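4.2 What people say they brought with them

The claim that foreign residents settle faster when they bring familiar household goods is repeated so often that few writers now bother to support it. Removal firms are fond of it for obvious reasons. Schnyder, which handled much of the traffic into Zendska during the period we studied, printed a version of it on the cover of its customer guide. We approached the claim with some doubt and, having been through the interviews twice, we still have that doubt.

Our sample began with 300 households that had moved to Zendska from abroad and stayed at least one winter. Of these, 77 agreed to write down what they had shipped and what they had later bought, gave away or threw out. The lists are uneven. Some run to several pages and name every saucepan. Others say "clothes, books, the usual", and we have not tried to guess what the usual was. 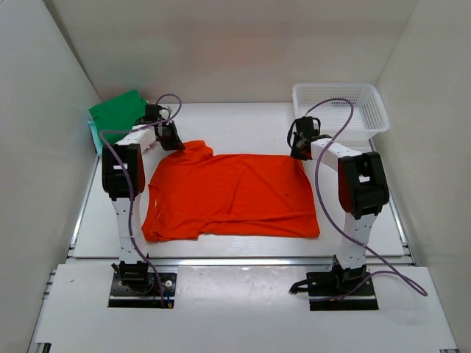
The first difficulty is memory. Over 60 of the lists were written long after the move, and people who are happy where they live tend to remember packing well. One couple told us that their kitchen table had made the flat feel like home from the first evening. Their shipping papers show that the table arrived in June, when they had already been in the flat since the autumn. We do not think they were lying. We do think that a good deal of earlier work on this subject rests on evidence of the same sort, and Valderrama's often-cited account of the Fondley estate is hard to read without asking when her notes were taken. 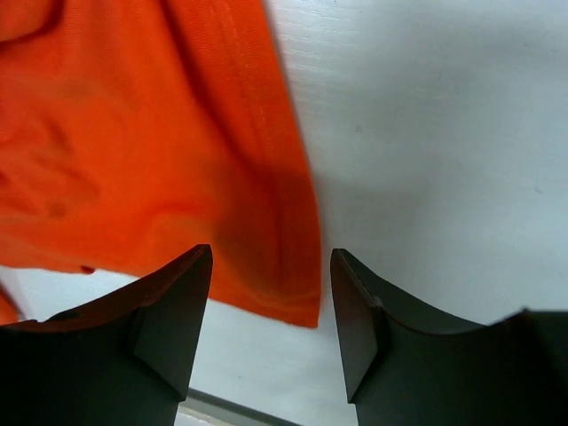 Clothing is a weaker guide to settling in than either furniture or kitchen goods, although it fills more of the boxes. Respondents kept garments for reasons of price, habit and plain neglect, and it was rare for anyone to give the same reason at both interviews. A list that reads "orange top" leaves us with very little to work on. Even with orange cloth in plain view, and a line of stitching running down one side of it, we would learn nothing of how its owner felt about a new town. Brayan Ñahui has argued that worn clothes carry a sense of the old home in a way that new clothes cannot. It may be so for some people, but his paper offers no means of telling them apart from people who simply dislike shopping. 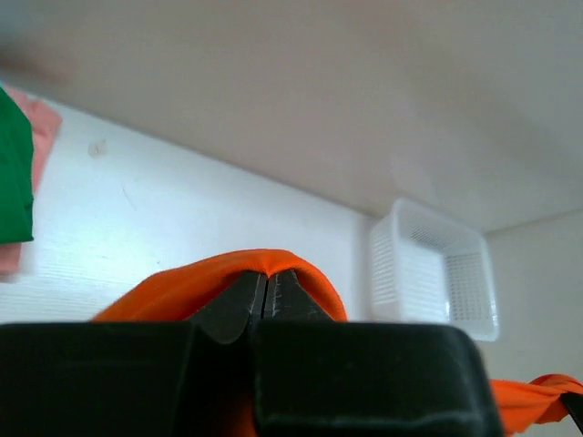

The second difficulty is money. Households that could afford a full container could also afford language lessons, a better flat and trips back to see relatives. Once we compared only those with similar rents, the supposed benefit of shipping more goods shrank to almost nothing. Only 2 respondents said, without being prompted, that they would have left sooner without their belongings. Both had also found work within a few weeks of arrival, and we would not care to say which mattered more.

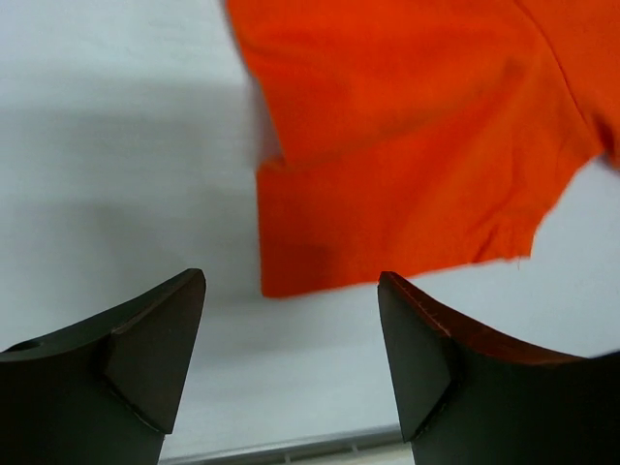
Figure 3. Orange fabric above a smooth white surface.

None of this shows that possessions do not matter to people who move abroad. Several respondents were plainly attached to theirs, and we have no wish to argue them out of it. Our objection is to treating the number of boxes as a measure of anything beyond the number of boxes. Section 4.3 turns to contact with neighbours, where the records are thinner but were at least kept at the time.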